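I started to write this text in February, when my small balcony in Matirville was still under snow, and I finish it only now. My subject is learning to swim as an adult. I was 41 when I went into the water for the first time with the serious intention to cross the pool, and I think my notes may be useful for other people who are late like me.

In the town where I grew up there was a river but no pool, and the river was forbidden to us. So I learned to sit on the bank very well. When I moved to Matirville I lived for years next to the Cosgrove pool and passed it every morning on the way to the bus. It smells of chlorine even on the street.

## The first month

The course for adults costs 62 for ten lessons, and you have to bring your own cap. I bought mine at Adeck, together with goggles which were too tight and left two red circles on my face until lunch. My advice is to try the goggles in the shop without the strap. If they stay on your face for a moment, they are good.

The first three lessons we only breathed. You put the face in the water, you let the air out through the nose, you come up. It sounds like nothing, but I was afraid of it the whole way there on the bus. In the fourth lesson we floated on the back, and I looked at the ceiling of the pool and I was very happy, until water came in my ear.

## What was difficult for me

The legs. My kick came from the knee, as if I was riding a bicycle, and I almost did not move forward. The teacher gave me a board and told me to keep the legs long and the feet soft. I practiced this at home on the bed, which I can recommend if you live alone.
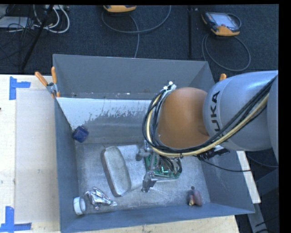 The breathing to the side took me much longer, more than 106 tries by my own notebook. I lifted the whole head each time and then my hips went down. What helped was to leave one ear in the water and to look at the wall, not at the ceiling.

In May I swam the full length without stopping. It is only 25 meters, and a boy of maybe eight passed me two times, but I held the edge at the end and did not want to get out. Now I go twice a week, early, before seven, when the slow lane is almost free. My next plan is Lake Dellum in August, close to the shore. I still have to find out how cold it is.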